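Dilton Suture Planner
Perception and motion planning software for robotic suturing research

Overview
Dilton is a software package for labs that run needle driver arms on tissue and want needle and thread handled by the same planner. It takes live video, keeps a model of needle, suture and incision line, and sends waypoints to the arm controller. Release notes for version 4 were last edited Mar 1, 2025.

Needle and incision tracking
The tracker fits a circular arc to the visible part of the needle and estimates how it is held in the jaws. Shiny metal is handled by a separate glare mask, so a bright point or pivot pin is not dropped from the fit. The incision is stored as a polyline with an entry side and an exit side. The planner will not issue a bite until both the needle point and the nearest stretch of incision have been located.
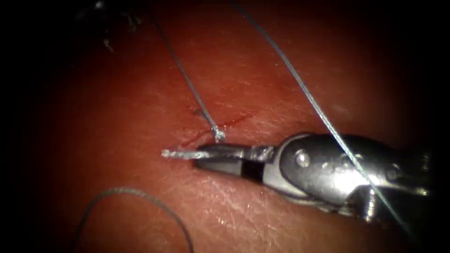
Thread model
Suture is tracked as a set of segments, each with two ends. An end can be labeled held, free, knotted or out of view. Segments are joined only when the model has evidence for it, so one strand that leaves the view and returns may be listed twice until an operator merges the entries. Thread lying across an instrument is treated as an obstacle for that arm.

Wrist camera input
A second video stream can be added from a camera at the wrist. Close views have shallow focus, and the segment filter weights sharp edges over blurred ones.
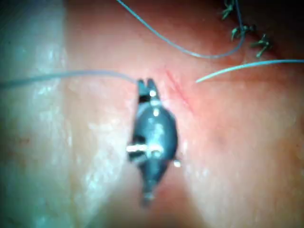

Finished knots are kept as fixed landmarks with a keep-out radius, set per knot in the session file. Cut tails are excluded from the thread list by length; the default cutoff suits fine suture and should be raised for heavier material.

Configuration
Camera streams: 2 maximum
Stored waypoints per stitch: 202
Tunable parameters: 167
Log format: plain text, one file per session

Requirements
Escobar motion controller, or any controller that accepts joint targets over a network socket. Hand-eye calibration must be repeated after any camera is moved.

Research use only. Not for clinical use.

Technical contact: Noemí Palacios, Prakville office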